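Moving by hand vs. teleop for teaching reaches: what are you all doing?

Forum: Humanoids and Arms > Teaching and Demonstration
Page 1 of 1

benchpress_bob
Joined: April
Posts: 7

Trying to settle something before I waste the summer on it. I have a two-armed torso with a five-fingered hand, and I want to teach it a simple reach: hand starts open next to the body, goes out, comes back, doesn't hit anything I'd have to explain to my wife.

So far I've been doing it by hand. Motors go slack, I grab the forearm, I walk it through the move, it plays the move back. Playback looks like a man trying to leave a party without saying goodbye. It gets there, but with a lot of small hesitations, every one of which is mine.

A guy at work says to quit touching it and drive it remotely from a headset. Is that really better or does it just cost more?

jokach_refugee
Posts: 467

It costs more AND it's better. Next question.

Less rude version: when you push the arm around, you're standing where the robot wants to be looking. Every camera view you record has your elbow in it. Then you play it back without your elbow and the thing acts like it's lost a parent. With remote control you only see what it sees, so if you can do the job through its eyes, you at least know the information is in there somewhere.

I came off a Jokach rig where everything was hand guiding, hence the name. I don't miss it.

L. Hollis
Moderator
Posts: 359

I'm going to disagree with the previous poster, which will surprise no one who reads this board.

Hand guiding is fine for arms. You feel the weight, you feel when a joint is about to run out of travel, and you stop before it does. Through a headset you feel nothing. I have watched a very smart person drive a very expensive wrist into a table leg and keep going, because from inside the headset it looked like the arm was merely thinking it over.

For fingers, yes, go remote. You cannot pose five fingers with your two hands and still have anything left to hold the wrist with. I've tried it. I looked like I was helping a crab into a glove.

Bob, what's the view like from the head? Post one if you've got it. Half of these arguments go away once people see what the operator has to work with.

benchpress_bob

OK, got one this afternoon. Right hand open, palm turned away, before I started the reach. 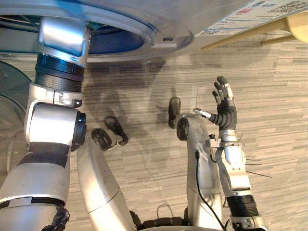 View from the head, right hand up and ready. Left arm is the one going up under the big round thing.

I can already tell somebody is going to bring up the left arm.

jokach_refugee

I'm going to bring up the left arm. You can't see the end of it! It disappears under the rim. So you've got one hand in plain sight over clear carpet, and the other one is off doing who knows what. If you're teaching with the right only, fine, but record the left joints too or the playback will do something creative with them.

Also look how much of that view is robot. Its own lower half is right there in the middle of everything, and the arms take up both sides. You'll be learning a lot about its legs.

L. Hollis

That's a feature. The policy should know where its own body is. I'd take a view with too much robot in it over one where the hand only shows up at the last second, which is what we had for most of the Clallusside work until somebody tilted the head down.

I do agree about the left arm. Park it somewhere dull and park it in the same place every time.

What I'd worry about is the stuff sticking out sideways from the right forearm. Wires, antennae, whatever those are. They splay out to the right into open space, and if your reach ever swings that way near the wooden bar, they're going to find it before the hand does. Tape them down before you record anything you care about.

porkero_dan
Posts: 3

New here, hope it's OK to jump in. We use Porkero sleeves at our shop (cloth thing you wear, robot arm copies yours), so I guess I'm a third opinion nobody asked for.

Our problem was thumbs. People forget they have them. You'd get a lovely reach with the thumb just hanging out in the breeze, and then at the end the operator remembers it and whips it in. The robot learned that faithfully. Bob's thumb is already well out to the left in that shot, so I'd decide now where you want it during the reach and keep it there for every single run.

Also the shadows. There's a hand-shaped one on the carpet left of center. We had a model that did great in the morning and got weird after lunch, and it was the light from the window. Maybe you won't have that, but record at a couple of different times of day.

jokach_refugee

Shadows are good. Shadows are free depth. I will die on this hill, and the hill will cast a shadow.

porkero_dan

Sure, until the hill moves after lunch.

toolcrib_tess
Posts: 7

Can I ask the dull question? Bob, how many times did you show it the reach before you decided it looked bad?

benchpress_bob

Three.

toolcrib_tess

Bob.

benchpress_bob

In my defense, they were long ones.

toolcrib_tess

It's playing back your nerves. You aren't teaching at that point, you're making a tape. Do a whole pile of them, start the hand from slightly different spots, throw out the ones where you stopped to think, and then tell us whether hand guiding is the problem. I used a secondhand Jõgi arm for a year with nothing but pushing it around, and it got pretty decent at reaching once I got decent at pushing.

L. Hollis

What Tess said. And run them at one speed. Beginners slow down near the end because they're afraid of hitting something, and then the robot slows down near the end forever, including when there's nothing to hit.

jokach_refugee

Or, and hear me out, borrow a headset for a weekend, do the same number both ways, and post the results. I'd read that. I'd even be polite if I lost.

L. Hollis

I'm pinning that last sentence.

benchpress_bob
5/25/18

OK, the plan: left arm parked, wires taped, thumb picked and stuck to, many more runs by hand. My coworker will lend me his headset if I return it without the smell it apparently came back with last time. Same reach both ways, same starting spots.

Dan, which side of the forearm do you strap the sleeve sensor on? Ours has a mark on it, but it's worn off to where it could be an arrow or a fish.

porkero_dan

Outside. It's an arrow. Points at the elbow.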